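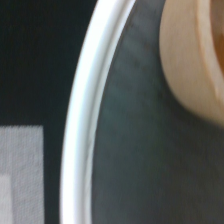
Call for participants: Fimdale Household Food Study

The Drirness Institute for Community Nutrition invites adults living in Fimdale and the surrounding district to take part in a study of how households plan, buy and share their evening meals. Enrolment is now open and will remain so until all 139 household places are filled.

Background

Over the past decade the district has gained new housing estates and lost several of its smaller grocers. Residents on the eastern side of the river now travel further for fresh produce than those in the town centre, and bus services in the evening are limited. The study will record how households of different sizes and incomes organise their meals under these conditions. Findings will be provided to local councils and health services to assist with planning.

Who may take part

Applicants must be 18 years of age or over and must have lived at their current address for at least six months. One adult in each household will act as the main participant, although other members may contribute to the food diary if they wish. People who live alone are encouraged to apply, as are shift workers and households where a language other than English is spoken at home. Diary booklets are available in English, Vietnamese and Arabic.

Employees of the Institute and members of their immediate families are not eligible. Persons following a diet prescribed for the treatment of a medical condition should speak with the study office before applying.

What is involved

Participants will be asked to:

Attend an enrolment interview of one hour at the Fimdale office or by telephone.
Keep a food diary for two periods of 2 weeks, the second beginning in May.
Retain grocery receipts during both diary periods.
Complete a short closing questionnaire.

The diary takes most people ten minutes each evening. It may be completed on paper or through the Clesovex online form - participants may change from one to the other at any point. No blood samples or body measurements will be taken.

Payment

Each household completing both diary periods will receive $370 in recognition of its time. Households that complete the first period only will receive half of this amount. Reasonable travel costs to the enrolment interview will be reimbursed on presentation of a ticket or parking receipt.

Privacy and withdrawal

Names and addresses are stored separately from diary entries and will not appear in any report. Participants may withdraw at any time without giving a reason, and may ask that their diary entries be destroyed.

How to apply

Expression of interest forms may be collected from the Fimdale public library or from the counter at Đặng Grocery, Station Street. Completed forms should be returned to the study office by post or in person. Applicants will be contacted by telephone to arrange an interview.

Notice issued 2024-10-22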